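Denim work shirt shrank in the sleeves only. Cause?

Posted by Rondelov, 10/11/2023

I have a cotton denim shirt, no stretch listed on the label. After two washes at 140 F and a full tumble dry, the body length is unchanged but both sleeves are short by most of an inch. Same fabric throughout as far as I can tell. Is this a cutting fault or did I do it?

Chandrasekhar Chacko

Woven cotton shrinks mainly along the warp, the direction the yarns were held under tension on the loom. Body panels and sleeves are both normally cut with the warp running lengthwise, so they should lose length together. If yours did not, either the sleeves came from a different roll or the body was pulled straight while damp and the sleeves were not. Measure from the shoulder seam to the cuff edge, flat, with the shirt fully dry.

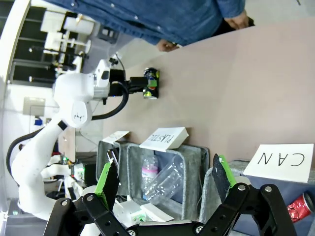
Recovery is limited but possible. Soak in lukewarm water for 14 minutes, press the water out in a towel, then pull each sleeve lengthwise by hand in short sections and dry it flat. Do not hang it by the cuffs. Take care near the fastenings: on a blue denim shirt with small light-colored buttons or studs, like the one in the photo, pull on the fabric and keep your fingers off the placket, or the holes will distort. Wash cold from then on and skip the dryer.

Rutitz

Mine did this. Gave up and rolled the sleeves.

Hafþórsson

Check the label for "sanforized" or "preshrunk" first. If it says either, ask the seller for a refund. Agree with the above on cold water.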